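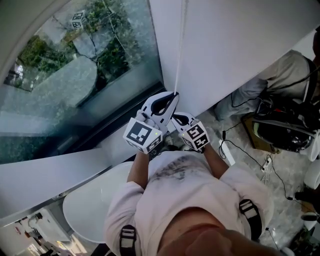

Gripper jaws on the cord, up at the big window.

So I finally got to the Hisville studio open day, after missing out on tickets two years running. If you've read this blog for a while you'll know I have put an unhealthy number of evenings into Ploltinden, and the same people are now making Divar, so there was no way I was sitting this one out. I took the early train, ate a sad servo sausage roll on the walk up from the station and was in the queue by half past eight with a bunch of people in homemade Ploltinden capes. My kind of crowd!

You get a lanyard, a sticker and a paper timetable at the door. Groups go through in lots of 16, and mine got the art floor first, which I was a bit grumpy about because the playable demo was upstairs and I could hear people yelling at it. I got over that pretty quickly. They had a whole wall of rejected monster designs from Ploltinden, including an early marsh widow with about three times as many elbows as the one that shipped, and a version of the ferryman who was just a normal bloke in a raincoat. I'd have kept the raincoat.

One of the environment artists talked us through how the flooded chapel was built. The original map was so big that testers kept getting lost and giving up before they ever met the widow, so they chopped it down and kept the leftover bits in a folder. Some of that folder is coming back in Divar. She wouldn't say which bits, but she did go very quiet when somebody asked about the bell tower.

Sound was next, and it was my favourite part of the day. It's a tiny room with carpet on the walls and a shelf of rubbish they've used for noises - celery, a busted accordion, a bag of cat litter, a colander. They let us have a go at making footsteps for the hunter and mine came out like somebody dropping a salad. The hunter's breathing is a bloke in the audio team recovering from a cold, apparently, and he had to keep faking the cold for months afterwards to match it.

Then the demo. Divar is four against one again, but the one can now swap bodies with any of the props in the level, and it completely changes how you play. In Ploltinden I could hide behind a wardrobe and feel fairly smug about it. In Divar I spent my whole first round refusing to go near furniture. We played on a map called Tapia, a fishing village on stilts where the tide comes up as the match goes on, so the bottom level slowly disappears and everyone gets shoved together on the roofs. I got grabbed by a crab pot. Second round I lasted nearly to the end and was then grabbed by a different crab pot.

A few things I scribbled down while waiting for another turn:

Perks are gone. You find gear in the match and lose it when you die. I'm not sure how I feel about this, as somebody who spent most of a winter grinding for one lantern.

Cross-play is in from day one, and friends lists carry over from Ploltinden.

The colour of the fog tells you how close the hunter is, and there's a colour-blind setting that swaps it for a pattern. It was working in the demo and looked good.

No prices yet. I asked twice and got the same polite smile both times.

Ploltinden isn't being switched off. It'll get one more chapter and then they'll leave the servers running.

Lunch was a food truck in the car park, decent dumplings, slow line. The merch table was dangerous. They'd printed 100 enamel pins of the ferryman and those were gone before my group came down, so I consoled myself with a tea towel of the Tapia map that I'll never dry a dish with.

The afternoon talk was a Q and A with the design team, and somebody asked how many matches they'd played on Tapia internally. The answer was 1664, and the hunter had won 1284 of them, which got a big groan from the room. They reckon they've since slowed the tide down to give the rest of us a chance. Going by my crab pot experience they could slow it some more.

Grumbles? The upstairs queue was a mess after lunch, with waits of an hour and a bit and no shade on the outdoor half. The timetable had the talk in the wrong room. And if you're going with kids, the demo is properly scary, so maybe park them in the drawing workshop, where my group's youngest did a cracking marsh widow in orange texta.

Sign-ups for the Divar closed test open on 29/10/2026 through the studio's newsletter, and anyone who scanned their lanyard on the way out goes into an earlier batch. I scanned mine. Then I went back and scanned it again in case the first one hadn't worked.

I'll do a separate post on the Tapia map once I've sorted out my notes, as half of them are written on a dumpling napkin.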